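July, 14:20. Thermal tile coupons, Rinaldi rig

Run 3 on the coated coupons finished before lunch. Ramp to 1000 C, hold 40 s, then vacuum off and free cool. Thermocouple 2 drifted again near the end of the hold; Iman swapped the connector, same drift, so the junction is suspect. Backface peak was 337 C — higher than the Pletau model gives for this thickness. Benedetta is rerunning it with the measured emissivity.
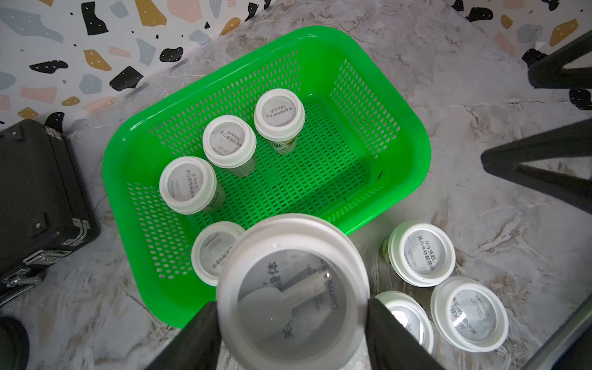

Does the drift on TC 2 spoil the backface number? The backface reading comes from TC 5, on a separate card, and it stands.

Coupon 4 goes in after recalibration.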